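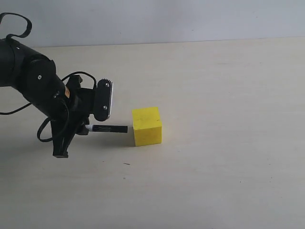
From: Ysaline Gaillard
To: usville-playroom list
Subject: Re: marker on the foam blocks

On the evening of the last meeting, Chauvin wrote:

> We have a tub of the yellow foam cubes at the Usville room and the
> older kids have started drawing on them. Dots, mostly, so they can be
> used as dice, and a few faces. I don't mind the drawing but I'd like
> to know which pens are worth putting out. The washable ones rub off
> on hands and the black ones went right through to the inside of the
> block. Also, can the marks be taken off again? The tub was $9 and I
> would sooner not replace it every month.
>
> Chauvin

Hi Chauvin,

We went through the same thing in Plirnberg, so I can tell you what we ended up with.

Pens first. Washable markers sit on top of the foam and never set. You will get color on fingers, on the table and on the other blocks in the tub. Permanent black works, but use a fine tip and don't rest the tip on the foam while you think. The foam is open, and the ink keeps going in as long as the pen is touching it. A dot should be one short tap. If you want a bigger dot, draw a ring first and fill it with more taps. Paint markers also work but they leave a hard spot that cracks when the block gets squeezed.

Yellow is the easiest color to draw on. Black shows up fine from across the table. On our dark blue ones you can't see it at all.

For dice, mark one side, leave it ten minutes, then turn the block. Opposite sides should add up to seven. We did a whole batch with the three and the four next to each other and the kids noticed before we did.

Taking it off: you mostly can't. Rubbing alcohol on a cotton ball lightens the mark and spreads it. Dish soap does nothing to permanent ink. I tried sanding one face with fine paper, 1000 grit, and that only polished it. Something coarser took the ink off along with a thin layer of foam, and the block now rocks a little when you set it down.

What we do now is keep two tubs. One is for drawing on and the other stays plain for stacking. Drindari, who runs our Saturday group's cupboard, has the labels if you want a copy.

Caps back on, pens stored flat.

Ysaline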